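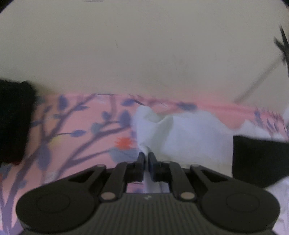
Drostcombe, 29 August 2026

Household Work and Its Paperwork
Handout for Session 7: Wash Day

Last session we left the kitchen with the stove lit and supper on it. Today we do the wash. Bring the reading on water supply, which most of you will have saved for the bus.

1. Why wash day came first

Older household manuals are fond of telling their readers to wash on a fixed day early in the week. The reasons vary from book to book, and some of them were plainly thought up after the habit was in place. Cold leftovers from the big meal meant less cooking. The best clothes had just been worn. The neighbors were doing it, and a line left bare all morning was a kind of public announcement. Keep a list as you read. We'll sort the reasons into those that concern dirt and those that concern other people, and I expect the second pile to be taller.

2. The water problem

Before piped water, the heavy part of laundry was carrying. Water came in by the bucket, went on the stove, was moved to the tub, and then had to be carried out again, dirtier and no lighter. Rinsing meant starting over. When a manual says "rinse in several waters," read the sentence again with your back in mind.

Please do the bucket exercise before we meet. Take a household wash that uses 42 gallons. A full bucket holds up to three gallons if the person carrying it is patient, and a patient person is not always available. Work out the trips, then work them out again with the bucket two-thirds full. Show your work. "A lot" was a popular answer in April and did not earn credit.

3. What the machine did

The standard story is that the washing machine gave people their time back. The more awkward story, which historians of housework have been telling for decades, is that a good part of the time was spent on doing more laundry. Shirts that had once been good for several wearings were now good for one. Sheets were changed more often. Work that had gone out to a laundress or a commercial laundry came home again, where it was done for free and therefore stopped being counted as work.

Neither story is complete. Anyone who has hauled water will tell you which version of wash day they prefer, and they won't need a footnote.
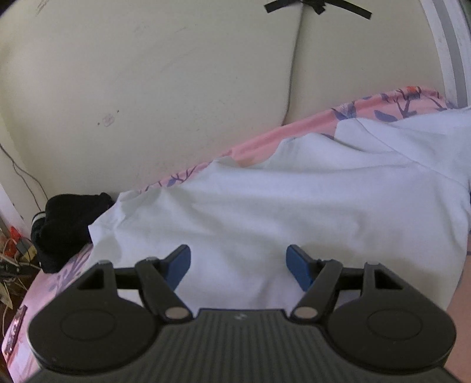 Fig. 2. Black finger arms on silver pivot screws.

4. Folding, or the part left over

Washing was mechanized early and drying followed. Folding stayed with us. Cloth has no fixed shape and no respect for a plan, and a fitted sheet is in a class of its own. Manuals tend to go quiet here. They will give you a page on starch and then say "fold neatly," as if the matter were settled.

Look at how your own household folds a towel. Halves or thirds? Edge in or edge out? Most people believe their way is the ordinary one and learned it from whoever was standing next to them at the time. For discussion, write down your method in words only – no drawings – and swap with someone. Follow their directions exactly. Allow more time than you think.

5. Reading the advertisements

The packet includes three soap ads, among them the long one for Grestent flakes. Note who is speaking, who is being spoken to, and who is doing the wash. These are often three different people. Note also what the product is said to remove. It starts with grease and by the last paragraph has moved on to shame.

Practical matters

Short paper: 300 words on one laundry instruction from any manual in the packet. Quote it, then say what it assumes the reader already has. Hot water counts, and so does a free morning.

Papers go in the tray outside Pellegrini 24 or on the Civska page, one or the other. Both copies will be read and the worse one graded.

For next time: mending, chapters 7 and 8. Skip the section on darning eggs unless you find you like it.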